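3. Collecting the demonstrations

3.1 Two ways of showing a task

There are two common ways to show a robot a manipulation task. In the first, the person controls the arm from a distance, with a joystick, a second arm or a tracked controller, and the robot records its own joints while it moves. In the second, the person holds a tool which has the same fingers as the robot, and does the task with it directly. The robot is not present. Only the path of the tool, the opening of the fingers and the camera picture are kept.

Both ways were used in this study. The remote control data were collected first, with the Lastia arm, and they are used in Section 5 only for comparison. The main part of the data was collected with the hand-held tool, which in our laboratory is called Carrier. The name Arna is used for the learning program that reads the data of both kinds, and it does not know from which of the two a demonstration comes, except by a flag in the header of the file.

Our first opinion was that remote control must give the better data, as each recorded movement is by definition possible for the arm. After the first trials at the Brarkdale laboratory we were less sure of this. When people controlled the Lastia arm from the second arm, they stopped often above the object and corrected the height in small steps. The learned behaviour contained the same stops. In one case the arm remained above a small felt piece for the whole time of the trial and did not close the fingers. With the hand-held tool the same people moved in one continuous path, and the stops were much shorter.

On the other side, the hand-held tool allows movements which the arm cannot repeat. A person turns the wrist without thinking of it, and may reach over the table in a way that brings the elbow of the real arm into the table. Such demonstrations have to be found and removed. Our method for this is given in Section 3.4.

3.2 Objects and table

The tasks were chosen from handwork materials, such as are found in a school cupboard. These are cheap and easy to replace, and they are difficult for a robot in a useful way. Pom-poms change their form when they are pressed. Felt is thin and lies flat, so the fingers must come down very near to the table. When one felt piece is joined to a pom-pom, the pair has no longer a simple shape, and the best place to hold it depends on how it is lying.

Large plush objects were also used. They have a different difficulty. A long fibre hides the real border of the body, so a grasp which looks correct in the picture may hold only the fibres. They also take much of the camera view when they are near the fingers. We did not remove them from the table when the task was concerned with a small object, as we wanted the program to learn that a large thing in the view is not always the thing to be moved.

All work was done on a white table top. We considered a dark mat, but under it the felt pieces were difficult to push, as the mat held them. Plastic containers were used as the place to put objects in the sorting tasks and as an obstacle in some of the other tasks. The position of the container was changed by the person before each demonstration, without a fixed plan. We asked only that it should not stand in the same place two times one after the other.

The room was left as it was. Doors, walls and persons are visible in many of the recordings, and we did not put a curtain around the table. Paraskevi Kokkinos proposed this in the planning of the study, and in our view it was the right decision. In an older set, recorded behind a curtain, the learned behaviour became weaker when the curtain was opened.

3.3 The camera view

The camera of the tool has a very wide lens. The picture is a circle, and straight edges become curved near to the border. A common practice is to correct the picture before learning. We did not do this. The correction makes the middle of the picture small in comparison with the sides, or it must cut away the sides completely, and the sides are of value to us. They show the borders of the table and the fixed parts of the room, from which the path of the tool is calculated. The middle shows the fingers and the object.

The cost of this decision is that the same object has a different form in different places of the view. A container with straight walls is bent when it stands at the left of the table, and it becomes nearly straight again when the tool moves over it. We did not find that this disturbed the learning, if the demonstrations contain enough different positions. Figure 1 gives one picture from the task with pom-poms and felt leaves. The two small pieces lie in the middle, one purple and one orange-yellow, each with a green leaf at its right side, while the teal plush object covers much of the right half. The lower piece is slightly blurred. Blur of this degree was accepted in the data, and a demonstration was not removed for this reason alone.

3.4 Procedure for one demonstration

Each session began with a calibration. The person held the tool over a printed pattern, opened and closed the fingers fully, and then moved the tool slowly around the table, so that the program could build a map of the room. If the map was not complete, this movement was repeated. The fingers had to be closed and opened again after every change of battery, as the measured width was otherwise not reliable.

After the calibration, the person received the task in one short sentence, for example "put the purple piece in the container". No instruction was given about the path, the speed or the side from which the object should be taken. We asked the person for only two things: to keep the object in the camera view before closing the fingers, and to open the fingers fully before leaving it. The second rule was added after some early recordings in which the fingers were opened only a little, and the fibres of the pom-pom stayed between them. For the person this was no problem, because a small shake of the hand was enough. The Lastia arm cannot do this shake.

The other hand was allowed to arrange the objects between demonstrations but not during one. When it was used during the task, the person said so and the recording was marked. Recordings with this mark were kept in a separate folder and were not used for the learning in this paper.

A session had 54 demonstrations at most. With a longer session the movements became faster and less careful, and the person began to put the objects always in similar positions. In total, 1,000 demonstrations with the hand-held tool were accepted. They were given by 16 persons, and none of them had used the tool before the study. The collection was closed on Feb 17, 2019, and nothing was added to the set after this date.

The check of the recordings was done in two steps. First, the path was sent to a model of the Lastia arm, and a demonstration was refused when any part of it was outside the reach of the arm or faster than its joints permit. Second, a member of our group watched the video of each remaining demonstration at double speed and refused those where the task was not completed. We tried to make also this second step automatic, with a measure of the finger width at the end of the path, but it did not work well for felt. The width for a held felt leaf and the width for closed, empty fingers are too near to each other.

We note one weakness of the procedure. The person who gives the demonstration looks at the table with the own eyes, and not through the camera. It is therefore possible to do the task with knowledge that the camera does not have, for example when a piece is hidden from the lens by a plush object but is easy to see for the person. Our rule about keeping the object in view reduces this, but people forget it when they are tired. In remote control, where the person can be given only the camera picture, the problem does not exist. We come back to this point in Section 5.

Figure 1. Camera view of the Carrier tool in the task with pom-poms and felt leaves, without correction of the lens.
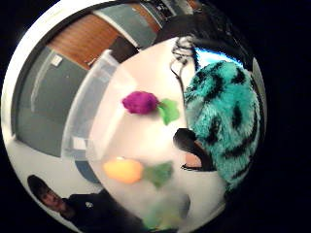

4. Learning from the demonstrations

The input to Arna is a short series of camera pictures together with the finger width. The output is the next part of the path, given relative to the present position of the tool. No fixed point of the table or the room is used in the output, so the same file can be used for the hand-held tool and for the arm.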